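느린 국경 통신

2024년 2월 16일

휴전선 하나에 기념일 두 개

살로프(Sallov)와 단디수라(Dandisura)는 강 하나를 사이에 두고 있습니다. 다리를 걸어서 건너면 담배 한 대 피울 시간이면 됩니다. 그런데 같은 전쟁이 끝난 날짜는 두 도시가 나흘 차이로 기념합니다. 살로프는 휴전 문서에 서명한 날을, 단디수라는 그 문서가 전보로 도착한 날을 종전일로 칩니다. 둘 다 8월이고, 둘 다 공휴일이며, 양쪽 모두 상대편 공휴일에는 보란 듯이 가게 문을 엽니다. 살로프의 제과점 주인들은 이 나흘을 한 해 최고의 대목으로 꼽습니다. 전쟁의 유산이라는 말을 들으면 보통 기념비나 묘지를 떠올리는데, 저는 요즘 이 제과점들부터 떠오릅니다.

지난 호에서 예고한 대로 이번에는 유세라 베나니(Youssra Bennani)의 책 이야기를 하겠습니다. 퍼클리(Perkley) 출판사에서 나온 『도착하지 않은 전보』입니다. 제목만 보면 첩보소설 같지만 절반 이상이 지방 행정 문서 분석이고, 각주는 본문보다 재미있습니다. 각주부터 읽으시라는 말은 아닙니다. 저는 그렇게 읽었습니다만.

베나니는 두 도시의 종전 기념식 연설문을 모았습니다. 시장, 교육감, 재향군인회 지부장, 한 해는 비가 와서 대신 올라간 수도국장의 것까지 해서 모두 1420편입니다. 그걸 다 읽었다고 합니다. 서문에 따르면 읽는 동안 시력이 나빠졌고, ‘숭고한’이라는 형용사를 일상에서 쓰지 못하게 되었답니다.

책이 던지는 질문은 단순합니다. 연설문에서 적은 언제 적이고, 언제 이웃이고, 언제 아예 사라지는가. 답은 단순하지 않은데, 대체로 관세율을 따라갑니다. 두 도시 사이에 교역이 잘되던 시기의 연설문에서는 상대편이 ‘강 건너의 형제’로 나옵니다. 밀 가격을 놓고 싸우던 시기에는 ‘한때 우리의 문턱을 넘었던 자들’이 됩니다. 전사자는 그대로인데 그들이 무엇을 위해 죽었는지는 여러 번 바뀝니다. 베나니는 이 대목에서 흥분하지 않고 표를 하나 보여 줍니다. 왼쪽은 연도, 가운데는 밀 관세, 오른쪽은 ‘형제’라는 단어의 등장 횟수입니다. 저는 이 표를 한참 들여다봤고, 그날 저녁에는 빵을 먹지 않았습니다.

구십 년이 다 되도록 열어 보지 않은 상자

책의 중반부는 살로프 시립문서고의 상자 이야기입니다. 휴전 협상에 참가한 통역관이 남긴 상자인데, 89년 동안 ‘농업 기타’로 분류되어 있었습니다. 왜 농업이었는지는 첫 장을 넘기면 알 수 있습니다. 맨 위에 놓인 종이가 사료 영수증이었거든요. 분류 담당자는 한 장만 보고 퇴근했던 모양이고, 저는 그 사람을 비난할 처지가 못 됩니다. 제 책상 서랍에도 ‘중요’라고 적힌 봉투가 있는데 열어 보면 건전지가 나옵니다.

영수증 밑에는 협상 당시의 초벌 번역이 있었습니다. 베나니가 길게 인용하는 것은 제6조입니다. 살로프 쪽 문서에는 양측이 강변에서 ‘물러난다’고 되어 있고, 단디수라 쪽 문서에는 ‘물러나 있는다’고 되어 있습니다. 앞은 동작이고 뒤는 상태입니다. 통역관은 여백에 연필로 이 차이를 적어 두고 물음표를 두 개 달았습니다. 물음표는 최종본에 오르지 못했습니다. 그 뒤로 두 도시의 법률가들은 그 동사의 어미를 먹고 살았고, 그중 일부는 강이 내려다보이는 집을 샀습니다.

통역관의 이름은 책에 머리글자로만 나옵니다. 유족의 요청이라고 합니다. 살로프에서는 아직도 그를 적에게 말을 넘겨준 사람으로 기억하는 집이 있고, 단디수라에서는 그를 아예 기억하지 않습니다. 둘 중 어느 쪽이 나은지에 대해서는 책도 말을 아낍니다.

교과서가 하는 일

제가 가장 오래 붙들고 있었던 장은 교과서 장입니다. 두 도시 모두 중학교 2학년 때 이 전쟁을 배웁니다. 살로프 교과서는 전쟁의 원인을 세 쪽에 걸쳐 설명하고 결과를 반 쪽으로 끝냅니다. 단디수라 교과서는 정반대입니다. 두 권을 이어 붙이면 꽤 균형 잡힌 책이 한 권 나오겠는데, 이 제안을 실제로 했던 교사 모임이 있었고 양쪽 교육청에서 같은 주에 거절 공문을 받았습니다. 전쟁 이후 두 기관이 같은 주에 같은 결정을 내린 드문 사례라고 베나니는 각주에 적었습니다. 각주 이야기를 제가 괜히 한 것이 아닙니다.

전사자 수도 다릅니다. 살로프 교과서는 강변 전투의 양측 사망자를 3000명이라고 씁니다. 단디수라 교과서는 3562명이라고 씁니다. 얼핏 보면 뒤쪽이 더 성실한 숫자 같습니다. 끝자리가 2로 끝나는 수에는 사람을 믿게 하는 힘이 있으니까요. 베나니가 출처를 따라가 보니 단디수라의 숫자는 교구별 장례 명부를 더한 것이었고, 명부 둘은 같은 마을을 두 번 세고 있었습니다. 살로프의 숫자는 누군가 연설에서 한 말을 신문이 받아 적고, 그 신문을 교과서가 받아 적은 것이었습니다. 그러니까 한쪽은 잘못 더했고 한쪽은 더하지 않았습니다. 정확한 수는 책에도 없습니다. 대신 이름이 확인된 사람들의 명단이 부록으로 실려 있는데, 양쪽을 가나다순으로, 아니 원서에서는 알파벳순으로 섞어 놓았습니다. 이 부록 때문에 출간 기념회가 한 번 취소되었습니다.

불만도 적어 둡니다. 마지막 장은 급합니다. 연설문과 관세와 통역관의 물음표까지 그렇게 천천히 쌓아 놓고는, 오늘날의 두 도시를 다루는 데 열 쪽도 쓰지 않습니다. 젊은 세대는 기념일에 관심이 없다는 진단도 좀 쉽게 나옵니다. 관심이 없는 사람들이 해마다 나흘 간격으로 두 번 쉬려고 친척 집 주소를 빌리는 수고를 할까요. 제가 보기에 그들은 조부모 세대보다 휴전 문서를 더 꼼꼼히 읽었습니다.

번역은 무난합니다. 다만 ‘armistice’를 휴전, 정전, 종전으로 번갈아 옮긴 것은 이 책의 주제를 생각하면 대담한 선택이었습니다. 2쇄에서는 하나로 정해지기를 바랍니다. 어느 쪽으로 정하든 항의 편지는 올 테니 편한 대로 하시면 됩니다.

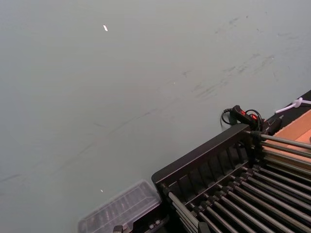 다음 모임과 읽을거리

3월 모임에서는 『도착하지 않은 전보』의 2장과 5장을 읽습니다. 2장은 관세표가 있는 장이고 5장은 교과서 장입니다. 책을 다 읽고 오시는 분을 말리지는 않겠지만, 지난번처럼 결말을 먼저 말씀하시는 일은 삼가 주세요. 역사책에도 결말은 있습니다. 장소는 늘 모이던 데 루카(De Luca) 2층이고, 시작은 저녁 일곱 시입니다. 주문은 1층에서 하고 올라오셔야 합니다. 계단참에 서서 동사의 어미에 관해 토론하시면 커피를 든 분들이 못 지나갑니다.

같이 읽으면 좋은 글을 물어보신 분이 계셨습니다. 강변 전투 자체가 궁금하시면 책 뒤쪽 참고문헌의 회고록들을 권합니다. 대부분 장교가 쓴 것이라 모든 실수를 옆 부대가 저지릅니다. 서로 옆 부대였던 두 사람의 회고록을 나란히 읽으면 저녁 한나절이 금방 갑니다.

지난 호 정정

지난 호에서 두 도시를 잇는 다리가 휴전 직후에 복구되었다고 썼는데, 독자 세 분이 지적해 주셨습니다. 직후에 복구된 것은 살로프 쪽 절반입니다. 나머지 절반은 11년 뒤에 이어졌고, 그동안 절반짜리 다리에서는 낚시가 잘되었다고 합니다. 지금도 다리 한가운데에는 포장 색이 달라지는 자리가 있습니다. 한 분은 거기서 찍은 결혼사진까지 보내 주셨습니다. 신랑과 신부가 각각 어느 쪽에 섰는지는 밝히지 말아 달라고 하셔서 적지 않습니다.

답장은 이 메일에 그대로 하시면 됩니다. 다음 호는 모임이 끝난 뒤에 보냅니다.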